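In Praise of the Button

My mother's stove had four knobs and a clock that was wrong for as long as I lived at home, and she could cook a holiday dinner on it while talking on the phone with her back half turned. She never looked at the knobs. Her hand went down, found the one it wanted, and gave it the right amount of turn for gravy, and I grew up thinking that was simply what hands did in kitchens.

I thought about her a good deal last month, when our own stove finally gave out and my husband and I went shopping for another. If you haven't shopped for one lately, let me warn you that the front of a new stove is very often a sheet of black glass. The young man at the store was patient with us and showed me how to wake the glass up, and then how to choose a burner, and then how to slide a finger along a little line to set the heat (he had to do it twice, because the first time it didn't notice him). I asked what happens when your fingers are wet. He said you dry them. He said it kindly, and I suppose it's good advice in general, but I have been cooking for most of my life and my fingers are wet for nearly all of it.

So this is a column in favor of buttons. Knobs too, and switches, levers, dials and those heavy toggles that go over with a clunk. I know there are larger matters in the world, and I know I've used this space before to complain about the parking behind the library, but I do think we're letting something useful slip away, and I'd like to make a little noise about it while there are still people around who remember.

I'll begin with the obvious thing, that a button stays put. The button that starts my washing machine is in the same place it was when we brought the machine home in 2016, and I expect it will be there tomorrow. I can't say that for my phone, which rearranged itself one night in May and hid the alarm clock from me. A person can learn a button once and be done learning it. You don't hear much about how pleasant that is, to be done learning a thing, but at my age I have come to count it among life's real comforts.

Then there's the matter of feel. Sandra Oakley, who taught piano to half the children in this town and both of mine, used to put a dish towel over her students' hands so they couldn't see the keys. My daughter hated it for a month and then she didn't need to look down anymore. Hands are clever, much more so than we give them credit for, but they need edges and corners and something that pushes back. A sheet of glass gives them nothing to be clever about. You have to bring your eyes along every time, like a parent walking a grown child to school.

And color! I would put in a strong word for color. Somewhere along the line it was decided that grown-up things should be gray or black or, if the designer is feeling wild, a lighter gray, and color was handed over to toddlers and arcades. But a yellow button is easy to find and easy to talk about. You can shout "the yellow one!" across a room, or say it to your father over the phone, and he'll know just what you mean. Try that with a small white symbol that looks like either a fan or a flower.

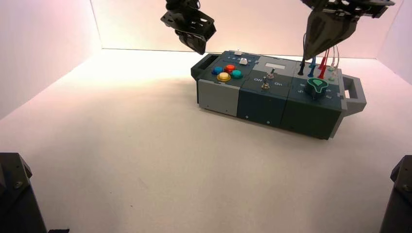 Blue, red-orange, green and yellow: four buttons you could tell apart from across a room.

I took this up with my neighbor Lieven Van Wijk, who spent his working life repairing elevators and has opinions to match. Lieven says that a good elevator button has to put up with elbows, umbrellas, gloves, keys and children, and that the ones in the old bank building downtown have done it for decades with very little fuss. He also told me, and I've been repeating it to anyone who'll stand still, that people press harder when they aren't sure they've been heard. If the button moves and clicks, they press it once and wait. If it doesn't, they jab at it, and then jab at it again, and by the time the doors open they're in a temper with everybody inside.

I recognized myself in that, I'm sorry to say. I have jabbed at the ticket machine in the parking garage until my knuckle hurt. I've never once been angry at a light switch.

Now, my son-in-law, Edvin Holmgren, is an engineer and a fair-minded person, and he has pointed out (over a very good pot roast, so I let him talk) that there are sound reasons for all this glass. A screen can do a great many jobs and a button can do only one. A screen is cheaper than a whole row of switches, it wipes clean, and it can be fixed after it leaves the factory if somebody discovers a mistake. It can make its letters bigger for people whose eyes are going. It can speak Spanish or Polish if you ask it to. I grant him every bit of that, and I'd be a hypocrite if I didn't, seeing as I read the paper on a tablet now with the print turned up as large as it will go.

What I said back to him, once I'd had time to think (it was two days later, and I called him at work to say it), is that most of what I want from a machine isn't a great many jobs. From a stove I want hot and less hot. From a car I want the heat on my feet and the radio a bit quieter, and I want both without taking my eyes off the truck in front of me. The car we rented for the trip to see my cousin had the heater buried two screens down, behind a picture of a seat. We drove the first stretch in our coats while my husband hunted for it with his reading glasses on, and when he found it he turned on the rear window wiper.

I worry most for people who can't see well, or whose hands shake. My friend Myfanwy Trevor lost a good part of her sight a few winters back, and she had her kitchen all worked out, with a dab of raised paint on the oven dial and a rubber dot on the microwave. Then the microwave quit and the only one her nephew could find in the right size was smooth as a dinner plate. She stuck her rubber dots on it, of course, she's not a woman to be beaten by an appliance, but the dots themselves set it off when she brushed past, and she came home from church to find it beeping at her. She has gone back to warming her soup in a pan. She says the soup is better for it, and it may be, but she ought to have had the choice.

There are signs that I'm not alone in this. The Bultdale Clinic, where I go for my knee, had put in a handsome touch screen for signing in, and when I was there last it had been moved to one side and there was a plain bell on the counter. I rang it. It made a lovely sound and a woman came. I didn't ask what had become of the screen, but I did tell her I liked the bell, and she said everybody does.

My husband thinks some of this is nostalgia, and he's probably right. I'm fond of the typewriter in the basement, and I keep my grandfather's radio on the shelf even though all it gets is hum. I still turn the big tuning knob sometimes when I'm dusting. It has a weight to it, and if you give it a good spin it keeps on going for a moment after you let go. I can't defend that as good engineering. I just like it, and I think liking the things you touch every day ought to carry some weight with the people who make them.

I don't expect anyone to pull the screens out. I would only ask that whoever is designing the next stove, or car, or thermostat, take a model home for a week and use it in the dark, and with flour on their fingers, and with a baby on one hip. Let them hand it to their mother without saying a word and then go sit in the other room. And for anything a person might need in a hurry, let them please leave us one honest button, in a color with a name.

As for us, we did find a stove in the end. It was at the back of the store, behind the ones with the good lighting, and it cost $400 less than the glass one. It's white. It has a knob for each burner and another for the oven, and they turn with a nice stiff little catch at the start so a grandchild can't do it by accident. The young man seemed a bit let down on our behalf, but he wrote up the order very cheerfully and even threw in the cord. It comes next week, and I'm making gravy.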